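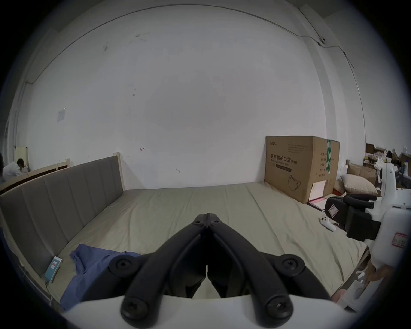
Is a padded headboard worth paying extra for? For anybody who reads in bed, I'd say so, and I was the loudest doubter in my house before we bought one.

Reviews > Bedroom > Beds & Headboards

Athumani Upholstered Bed from Genent

Print this page | E-mail this to a friend

I've had the gray Athumani since February, so I've had plenty of time to get grumpy about it. Mostly I haven't! The padding runs in tall vertical channels, and I was sure the seams would dig into my back. They don't – I can get through 19 pages of a library book before I even think about grabbing a pillow (my old bed had metal bars, so you can imagine).

Gray was the safe choice and I'm glad I made it. With a khaki-beige fitted sheet it looks calm and kind of grown-up, even when there's a crumpled blue something tossed on the mattress and my phone lying next to it. The channels do catch dust, though, and cat hair if you have a cat. I run the brush end of the vacuum down each one and it comes up fine.

Putting it together was the low point. The instructions are all tiny drawings, and two of the bolts look the same until you're holding the wrong one at 11 p.m. Genent's help line was friendly but slow. Have a second person there for the headboard, it's heavy and it wants to tip.

I also looked at the Avance, which was $1229 and had buttons (no thank you – I've lost too many buttons off too many couches). The Athumani was $1000 even with delivery, and for that money I'd buy it again.

One gripe for the fitted-sheet people: the mattress sits tight up against the padding, so changing that side means a lot of knuckle scraping. I do it first now, while I still have some patience.

Print this page | E-mail this to a friend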